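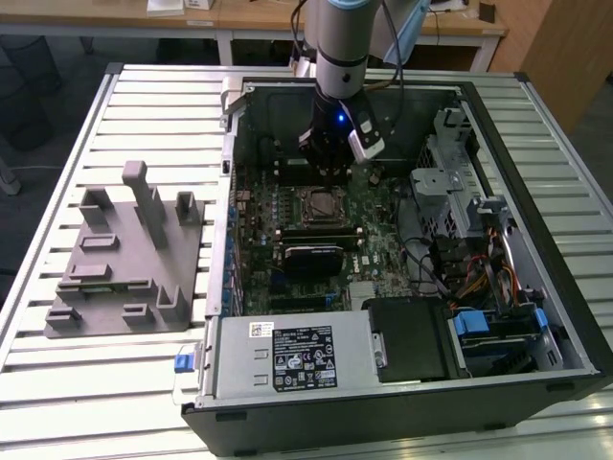 Why does my nightly backup keep skipping files when the log says it finished fine?
Check the computer's clock first. If the PC wakes up with the wrong date, the backup compares that date with the time stamps on your files and decides it already has them.

I wish I'd read those two sentences before I started this ticket, so I've moved them up top. Everything under here is my original log, tidied up a bit but still pretty long (sorry!).

Setup: one older desktop tower we call Simiyu, which holds the shared folders for our shop. Zorkulora runs on it every night and copies anything new to an outside drive. Wired network, router from Ukex, no monitor plugged in most of the time. We switch the whole power strip off when we lock up on Saturday and turn it back on when we open again.

What I saw: the Zorkulora log said "completed" every single night, green check mark and all. Then I went looking for a supplier price list I'd saved the week before and it wasn't on the backup drive. Neither was anything else from that week. I ran the compare tool, went to make dinner, and came back to 1,143 files missing from the copy. Not a great feeling.

Things I tried that did nothing:
Reinstalled Zorkulora.
New USB cable, then a different USB port.
Reformatted the backup drive and did a full copy from scratch. Took 90 minutes and worked perfectly, which made me think I'd fixed it. I hadn't.
Turned off sleep mode.
Restarted the Ukex router, mostly out of habit.
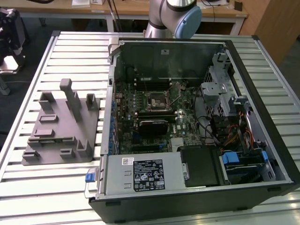
The full copy was a red herring because a full copy doesn't care about dates. It was the nightly run, the one that only grabs changes, that was getting fooled. Once I finally plugged in a monitor and looked at the setup screen, the clock was years behind – and that pointed straight at the little coin battery on the motherboard. If you've never been inside a tower, lay it on its side with the panel off and get your bearings before you go hunting: the CPU socket with its metal frame is near the middle of this board, and the memory slots run in a row above it. The battery spot is different from one board to the next, so look in your manual. Unplug the power cord first, please.

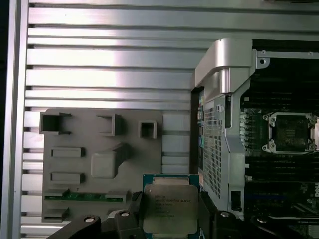 Jinameo, Mon 29 July

Battery swapped this morning. Set the date and time in setup, saved, shut down, pulled the plug and left it for the length of a coffee. Clock was right when it came back up. Ran the nightly job by hand and it picked up almost 2,000 files, including my price list (hello again!).

One gotcha. My boot order had gone back to the defaults along with the clock, so the first restart sat there trying to boot from the backup drive. I put the internal drive back at the top of the list and it started normally.

Also, Zorkulora keeps its own note of when it last ran, and mine had some very strange entries in it.
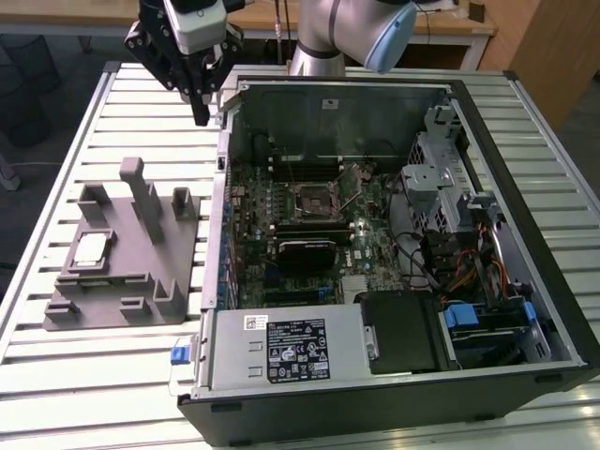 I cleared those from the History tab with "reset job dates", then did one more full copy so the nightly runs had something clean to compare against. If you skip that part, the bad dates stay in there and you may still get skipped files even with a new battery.

Update: five nights in a row now, compared by hand each morning, and nothing missing. The weekend power-off was the one I was nervous about, and the clock held.

Still open: I'd love for Zorkulora to throw a warning when the system date is older than the last backup. Seems like an easy thing to check? I've put it in as a feature request and I'm leaving this ticket open until September in case it comes back.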